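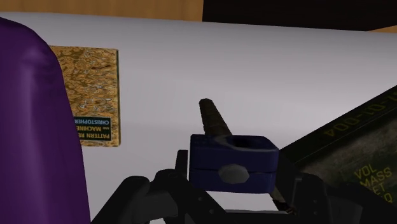 A book with a marbled cover on a white tabletop. Computer rendering.

Against the Short Index

The index is the first thing a publisher cuts and the last thing a reader forgives. I have spent most of my working life on technical manuals and reference books, first writing them and later preparing the back matter, and I want to argue for a position that has become unfashionable: a printed reference book should carry a full index, made by a person, and the book should be budgeted for it from the start.

The usual objection is search. If the text exists as a file, any word in it can be found in less than a second, so a list of words with page numbers looks like a leftover. The objection confuses two jobs. Search finds strings. An index records decisions about what a passage concerns. A chapter on pump maintenance may discuss cavitation for three pages while using the term once, and may use the word "pressure" on every page while saying something useful about it on two. A search for "pressure" returns all of it. A decent index returns the two.

The second weakness of search is that the reader has to know the author's word. People come to a reference book when they lack the word. Someone with a leaking joint looks under "leaks," and the author has written "loss of containment." The cross-reference that joins them takes one line of type. It has to be put there by someone who has read the book and can imagine a reader who hasn't.

I learned the trade on the maintenance handbook for the Dridon compressor line. The first edition had 200 pages of text and an index of 4 pages, which had been produced by marking every heading in the file and sorting the result. It contained entries such as "General," "Other considerations," and "Before you begin," the last with eleven page numbers after it. Field technicians had stopped using it. Their copies were full of adhesive tabs and penciled notes inside the back cover, and when we collected some of those notes for the second edition, they were plainly indexes. Each technician had written a private one, with headings like "won't start cold" and "noise, left side." We took a good number of those headings over as they stood.

The revised index ran to 8 pages. The printer worked in signatures, so the increase had to be found somewhere, and we took it from a foreword and a set of blank pages for notes. I don't recall a complaint about either.

Length is a poor measure of quality, but it is a fair warning sign. For dense technical text I plan on index space equal to four percent of the body, and six percent if the book covers regulations, where the same clause may be wanted under several names. Below two percent something has been left out, and it is usually the cross-references, as they look like duplication to anyone who is trimming. They are duplication. A reader enters through one door only, and the cost of a second door is small.

The long string of undifferentiated page numbers is the most common fault in the indexes I am asked to repair. "Valves, 12, 19, 33, 34, 41, 58, 77, 102" sends the reader on eight errands. My rule is that any entry with more than 6 locators gets broken into subentries. Some houses allow more. I would rather allow fewer, and where a main discussion exists I mark it in bold. Kołodziej, a small press that does surveying tables and drainage manuals, goes further and doesn't permit a bare locator on any entry that has subentries at all. Its indexes are the best I know of at that price.

Timing is the next difficulty. The index can't be finished until the pages are final, and the pages are final when the schedule has already been spent. The indexer is handed a proof and two weeks, and then the two weeks become one. Embedded indexing, where the markers are placed in the source file and travel with the text, relieves some of this. It lets the work begin on early chapters and survive a change of page size. It also brings its own errors – a paragraph gets moved, the marker moves with it, and a range that should close on page 90 closes on page 14. Someone still has to read the generated result against the proof from beginning to end. I budget a full day for that on a medium-sized book.

Automatic tools deserve a fair account. I tested two of them last winter on the Sesar irrigation manual, which I had already indexed by hand. Both were good at names of parts, chemicals and standards, and both caught a variant spelling that I had missed. Neither could tell a passing mention from a treatment of the subject. Neither proposed a single heading that didn't appear in the text. As a checklist to run after the index is drafted, I found the output useful, and I have kept one of them for that purpose. As a draft, it took longer to correct than it would have taken to begin again.

Cost remains. A professional index for a book of this kind adds a modest amount per page, and it is a visible line in the budget, while the hours lost by readers are spread across many workplaces and appear in nobody's accounts. The Zanau handbook series dropped its indexes for one edition and put in a longer table of contents instead. The indexes came back in the next edition, shorter than before and set in smaller type. I take this as a partial concession. The type is too small.

A detailed table of contents is worth having, but it shows the order in which the author chose to explain things. The person standing next to a stopped machine has a different order in mind. Any publisher who doubts this should borrow a used copy of one of its own manuals and look inside the back cover.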